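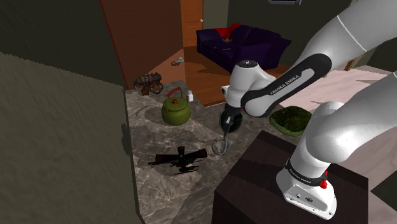
The simulated kitchen, with the arm over the counter and the whisk below the gripper.

Hafstein Robotics Club – Frequently Asked Questions

Who can join?
Any student in grades 9 through 12. You do not need to have written code before. New members start with the Python worksheets and work through them at their own pace.

When do we meet?
Mondays after school in the upstairs computer lab. The first meeting of the year is Monday, September 28, 2026.

Do members work with a real robot?
Not in the fall. Everything is done in simulation on the lab computers. The model we use is a Franka Emika arm with a two-finger gripper.

What is the Ullel project?
Ullel is our name for the kitchen task set. Teams write code that has the arm pick up household objects and put them somewhere else on the counter. The whisk is the usual first task. The kettle comes later – its thin handle is hard to grip well.

How big are the teams?
Three students. If you have friends you want to work with, put their names on your form.

Can I work from home?
Yes, if your computer can run the simulator. Slower laptops can still be used for writing code. Save your work to the team folder before you leave it for the day.

Is there a competition?
There is one in January. Each team gets 900 seconds to run its tasks, and restarts count against that time. Going is optional.

What does it cost?
The dues are $8 for the year. Talk to Ms. Mulligan if that is a problem.

Who do I contact?
Aoife Mulligan for forms and dues. Leszek Makowska for software and log-in questions.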